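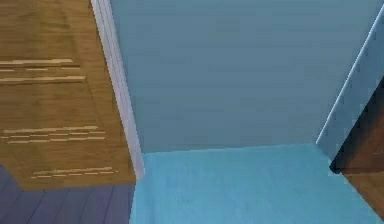
Figure 7.1 Light brown wood with the grain showing.

14 Nov 2020
By R. Tindall

Chapter 7
Things That Wear Out

When I got my first bookkeeping job I was handed a shoebox of receipts and told to "do the furniture." I had no idea what that meant. I knew how to do the electric bill (it comes in, you write it down as an expense, you pay it, you move on with your life) and I figured a table was the same kind of animal. So I wrote down every table, shelf and filing cabinet in the box as an expense for the month it was bought, added it all up, and proudly reported that the business had lost a pile of money in November. My boss went a little pale. Then she looked at my entries, laughed for longer than I thought was necessary, and taught me the subject of this chapter.

The word is depreciation, and it scares people. I think it's the number of syllables. The idea underneath is one you already use at home. If you buy a good winter coat and it costs more than your groceries that month, you don't tell yourself that the month was a disaster. You tell yourself you'll be wearing that coat for years. You have spread the cost out in your head, a bit for this winter and a bit for the next one. Depreciation is that same bit of kitchen-table reasoning, written down with enough rules that two bookkeepers in two different towns would come up with the same answer.

You'll need a few things from Chapter 6 to follow along, mainly the difference between an expense and an asset. If that's gone fuzzy, go back and reread the part about the bakery's flour and the bakery's oven. Flour gets used up right away. The oven sticks around. Everything in this chapter is about ovens.

What counts as wearing out

I say "wearing out," but I'm being loose with the phrase. Some things really do fall apart from use, like a delivery van or the carpet by a front door. Other things are in lovely shape and simply get left behind, like a computer that runs fine and can't open any of the files your customers send you. For our purposes both of them depreciate. The question the books are asking is how long the thing will be useful to the business, and a thing can stop being useful in all kinds of ways!

Land is the big exception, and you should learn it now, it comes up constantly. You don't depreciate land. The building on it, yes. The parking lot, yes. The dirt underneath stays on the books at what you paid for it.
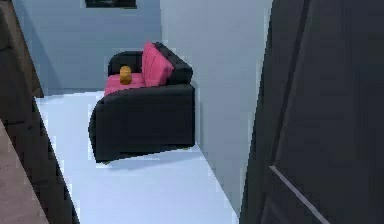
Figure 7.2 A black sofa with pink cushions.

Seating is a nice middle case, and I've had whole classrooms argue over it. How long is a sofa useful? In a quiet back office it could go for ages. Put the same one in a dentist's waiting room and it gets sat on all day long by nervous people. Same sofa, same price, and two different answers, both of them fair. You pick a useful life that makes sense for how your business will use the thing, you write down why you picked it, and then you stick with it unless you have a good reason to change. Please do write down why. I have spent entire afternoons trying to guess what an earlier bookkeeper was thinking, and on a couple of those afternoons the earlier bookkeeper was me.

Our business for this chapter

We'll follow one company all the way through, the way we did with the bakery. Oberholzer is a small shop that frames pictures and repairs old chairs. It sells two lines of its own frames, the Sisteo (plain) and the Stevo (fancy, with more corners than I'd care to dust), and it keeps its records in a ledger program called Memeo. You don't need the program. A pencil and a pad of columned paper will do fine, and for the first few exercises I'd rather you used them anyway. You feel the numbers more when you have to write them yourself.

Oberholzer buys a big workbench. It costs $4,000, delivered and set up. Notice that I said delivered and set up. The cost of an asset includes what you pay to get it in place and ready to use, so the freight charge goes in with the bench and doesn't get its own line under shipping. The owner thinks the bench will be useful for 16 years and that by then it won't be worth anything, which makes the arithmetic friendly.

The simplest way to spread that cost is in even slices. Take the cost, divide by the years, and you get $250. Every year, Oberholzer records $250 of depreciation expense, and every year the value of the bench on the books goes down by the same amount. After nine years it has recorded $2,250 in all, and the bench is carried at $1,750. We call this the straight-line method, because if you draw the book value on graph paper you get a straight line sloping down to zero. (Do draw it. It's the first exercise.)

Now, is $1,750 what somebody would pay for the bench at that point? Probably not. It might be more, it might be a whole lot less. Book value and selling price are cousins who hardly ever talk. If you take one idea out of these first pages, I'd like it to be that one, and I'll nag you about it again before we're done.

The other way to slice it

Some things lose most of their usefulness early on. Suppose Oberholzer also buys a mat cutter, the kind with a computer in it, and suppose it happens to cost $4,000 as well. Even slices don't fit it so well. Here the owner might choose to take 30 percent of whatever is left each year. The first year that comes to $1,200, leaving $2,800. The second year it's 30 percent of the $2,800, or $840, leaving $1,960. The slices keep shrinking, and the graph is a curve that drops fast and then flattens out.

Students always ask me when that curve gets to zero. It doesn't! You could keep taking your percentage until you were down to pennies and there would still be something left to take a percentage of. In practice you need a rule for when to stop, and we'll get to a couple of those in Section 7.4.

Before you turn the page, pick three things in the room you're sitting in and guess a useful life for each. Put the guesses in the margin, in pencil. We'll use them in Section 7.2, where we start making the actual journal entries and meet an account with the awkward name of accumulated depreciation.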